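Okay, budget thread. A few of you asked what we're spending on the flower arranging arm and how we got to that number, so I'm going to dump it all in one place while the kettle boils.

Quick background for new people: we do table flowers and event setups, faux stems mostly, lots of vases, lots of the same job over and over. Set out vase, stems in, fluff, next. I want a robot doing the boring half of that. I do not want to go broke finding out if it can.

First thing I learned – the arm is the part everybody quotes you, and it's maybe the easiest line to fill in. I had two quotes within a week, one from Javwood and one from a reseller over in Bradorbridge. They weren't far apart. Fine. Great. Then you ask what's included and the fun begins.

Javwood's price had the arm, the controller and a basic two-finger gripper. The Bradorbridge price had the arm and, as far as I can tell, a nice box. No gripper, no wrist camera, no mounting plate, no cables longer than my forearm.

So please, if you're shopping: make a list of everything between the wall socket and the thing you want picked up, and get a price next to every single line. I made mine in January and I've added to it every week since!

Biggest surprise was fingers. Hard fingers on glass make me nervous, and a smooth fingertip on a curved rim doesn't give you a lot to hold on to. I've now got a separate line just for fingertips and pads, and I treat them like printer ink. You will buy them again.
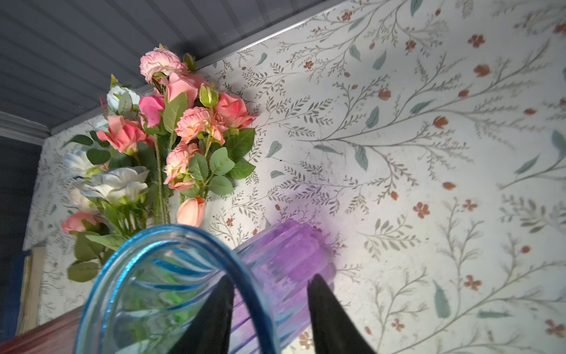

Second biggest was breakables. I put in money for 18 spare vases and Josiane Picard (she does our books, she is very patient with me) asked if I was planning to smash 18 vases. No! But if we're short on glass the week of a wedding job I'd rather have them on the shelf. She let me keep it.

Also we're practicing on the cheaper ribbed glass and artificial roses, and the good stuff stays put away until I trust the thing. Artificial stems can be used again and again, so that line is tiny. Real flowers would have eaten the whole practice budget.

Wrist camera: pay for it. I tried to talk myself out of it and Blandine Delorme talked me right back in. Clear glass is a pain for cameras, colored glass can be a pain in its own way, and you want to be able to look from up close. She has set up more of these than I have had hot dinners.

Rent or buy? I went back and forth on this for ages. Rey will rent you a whole setup by the month, with support, and for a short trial that's a good deal. My rule ended up being: if we'd use it for 10 months or more, buying wins on our numbers. Yours will be different, so do the math with your own quiet season in it.

Things I forgot on the first version of the sheet, in no order: shipping, a sturdier table, power strip, insurance (call them before it arrives, not after), and my own time. Especially my own time. I had myself down as free, lol.

Training too. Nidotgate does a 2 day course and I've put in two seats, one for me and one for whoever is on vases that month. If only one person knows how to run it, what happens when that person has the flu?

Where we are as of 19 April 2020: leaning Javwood for the arm, fingertips bought separately, camera in, course in, and a chunk held back that I'm not allowed to touch. I'd love that chunk to be bigger – it's not going to be.

If anyone has run one of these with glassware, tell me what you spent on pads in the first year. That's the line I trust least and I'd love a real number from a real person.

Kettle's done. I'll put the blank version of the sheet up once I've taken my rude notes out of it.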